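Mellovar camera comparison

The Mellovar camera comparison is a test procedure for cameras that are carried by mobile robots in outdoor areas. It was made to compare different cameras, and the controllers that read them, under equal conditions before any part is mounted on a real machine. The procedure is performed fully in simulation. It takes its name from Mellovar, the simulated town district in which the robot drives.

Background

The first version of the procedure had only one task, to follow a straight line on a paved square and to stop in front of a wall. It was written for the Troltix controller, which was at that time the only controller with an interface to the simulator. Results from this version are still cited sometimes, but they can not be compared with the later ones. The lighting model was changed after it, and the shadows at the foot of buildings became softer.

The second version added litter on the ground, surfaces of dark glass and a longer list of routes. It also opened the procedure to the Darwish controller. The present rules are those of the second version, with the corrections published on April 25, 2024.

Test area

The district consists of a few streets, a plaza and the buildings around them. Most of the driving is done on the plaza. The ground there is made of large pale slabs with thin dark joints, and this is considered the most important property of the area. A joint is a long and regular line, and a weak camera can lose it in the texture of the concrete or take it for the edge of a step. 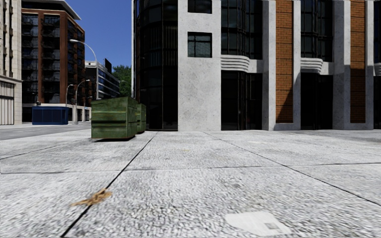
Why is a paved plaza used for the test and not a road?

A road has markings that were made to be seen, so almost every camera performs well on it. Paving gives low contrast and a repeating pattern, and the differences between two cameras become visible much earlier.

Small objects are a separate difficulty. A dry leaf or a sheet of paper on the slabs is harmless and the robot may drive over it, but it must be reported by the controller as a flat object. A controller that brakes for paper receives a penalty. Large objects such as dumpsters must be passed at a safe distance, and when one of them hides a part of another, the controller must not treat the hidden part as free space.

Glass facades are included because of depth errors. Stereo cameras often measure a wrong distance on dark, reflecting panels, while the stone or brick next to them is measured correctly. The effect is that the wall seems to have holes in it. The rules do not forbid a correction in software, but it must be declared.

Procedure

Each camera is tested on 4 routes, and each route is driven 3 times with a different position of the sun. The start point and the speed are fixed. The camera is placed at the same height on the virtual robot in all runs, and its own body must stay outside the view, so that no pixels have to be masked.

The image height is limited to 720 lines. Cameras with a higher resolution are allowed, but their images are reduced before they reach the controller. This rule has been criticized by several users, who say that it takes away the main advantage of an expensive camera. The authors of the procedure answer that the controllers available at the moment can not process larger images in time.

Scoring

Points are given for the detection of joints, for the classification of small objects and for the distance to walls. The maximum is 330 points for one camera. If the robot touches a building, the run is stopped and counts as zero. Blur at the near edge of the image is not punished directly, although it usually lowers the score for small objects, which are best seen there.

Controllers

Troltix and Darwish are the two controllers that can be used without changes. Troltix works with single images and is fast, but it has a tendency to lose the joint lines when the robot turns. Darwish keeps a short history of images. It is more stable in turns and slower to react to an object that comes into view behind a corner. A score is valid only together with the name of the controller with which it was reached.

Limits

The plaza is without people and vehicles in all standard routes, therefore the score says nothing about moving obstacles. Rain, snow and night are also missing. An extension called Stimeo, with overcast sky and wet ground, has been proposed but is not part of the rules.

Related articles
Stimeo (proposed extension)
Troltix controller
Darwish controller
Depth errors on glass
Simulated test areas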